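How to Fit and Track a New Belt on a Small Bench Conveyor

Posted by Fouzia Soomro, 16 June 2014

I love small conveyors. There, I said it! I got my first one going in May, a secondhand Trarner with a belt that had gone hard and shiny like old linoleum, and I have been changing belts on them for friends ever since. It's a very satisfying afternoon's work. You start with something that squeals and wanders, and you end with a smooth strip of green sliding along between two rails as if it were no trouble at all.

These steps are for the common flat-belt type with a slotted aluminum rail down each side and a roller at each end. If yours has a belt with cleats or side walls, the order is much the same but the tracking part is different, so look for instructions made for that kind.

What you need

A new belt (measure before you order, see step 2)
Hex keys to fit your frame bolts
A soft tape measure, the sewing kind
Masking tape and a fine marker
Rubbing alcohol and plenty of lint-free rags
A small steel ruler
A square block or part to run down the belt at the end

Step 1. Kill the power and clear the belt

Unplug it at the wall. Switching it off at the box is not enough, because your fingers are going to be right next to the rollers. Take everything off the belt and give yourself room on one long side. If your conveyor lives against a wall, pull it forward now, while it's still in one piece.

Step 2. Measure the old belt

Put a strip of masking tape across the belt, draw a line on it, and walk the soft tape all the way around the loop until you're back at the line. Mine came to 1,492 mm. Do this with the belt still under tension, then loosen it and measure again. Write both numbers down and tell the supplier which is which — they will ask. I ordered mine from Woltside and got a lovely dark green one, much nicer than the black it replaced.

Measure the width too, in three places. An old belt can be frayed narrower at one spot and you want the widest figure.

Step 3. Back off the tension

Find the two adjusting screws at the tail end. Before you touch them, measure how far each one sticks out and write it on the masking tape. Now back them off evenly, a turn on the left, a turn on the right, until the belt hangs slack underneath.

Step 4. Take off one rail

Most of these frames let you remove a single side rail so an endless belt can slide out sideways. Leave the wall-side rail alone and take off the near one. Keep the bolts in order. I push mine through a piece of cardboard with a little sketch of the frame on it (a muffin tin works too).

Slide the old belt off, and now is your chance to clean! Wipe the bed plate and both rollers with alcohol until the rag comes away clean. Turn the rollers by hand and listen. A gritty sound means a bearing needs replacing, and it's so much easier to do it today.

Step 5. Slide on the new belt

Check the underside for an arrow. Not every belt has one, but if it's there, it should point the way the belt travels. Slip the belt over both rollers, smooth it flat and put the rail back. Snug the bolts, then go around again and tighten them properly.

Bring the adjusting screws back to the lengths you wrote down. You should be able to lift the middle of the belt a little with one finger. Tighter than that wears out bearings for nothing.

Step 6. Track it

My favorite part! Clear your tools away, plug in, and run the belt at its slowest speed. Watch one edge at the tail roller for a few minutes. If it drifts, stop the belt and give the screw on the side it's drifting toward a quarter turn tighter. Run it again and wait. It takes several trips around before the belt shows you where it wants to sit, so please don't keep fiddling.

Step 7. Run a test block

Once it holds steady, put a plain block on the belt and send it down. It should travel straight and keep its distance from the rails. I like a light-colored block with a flat face because you can see any twist right away against the green. Try it at full speed as well, then check the tracking again the next day, as new belts do relax a bit.

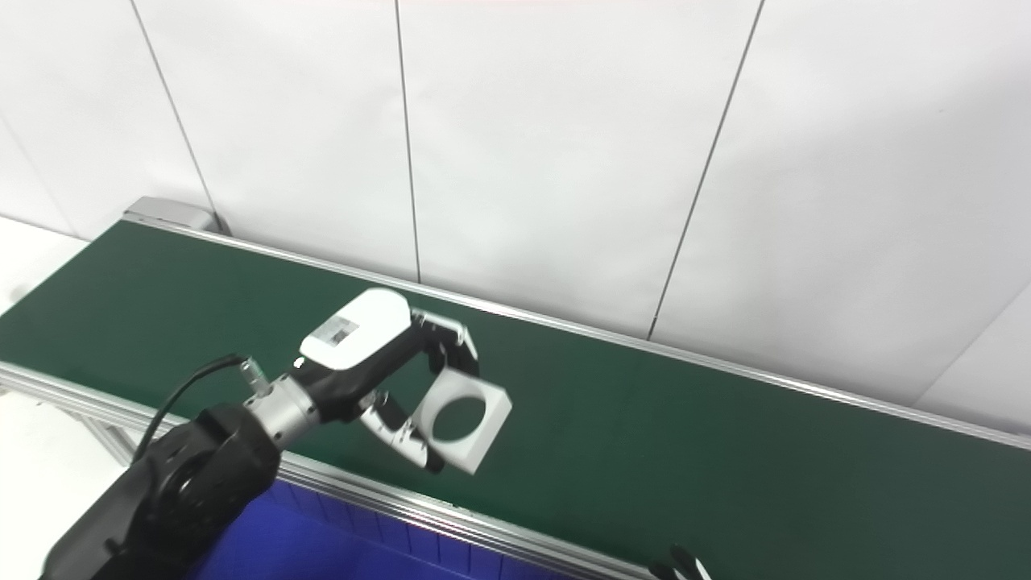
White test block with the round hole, held over the green belt.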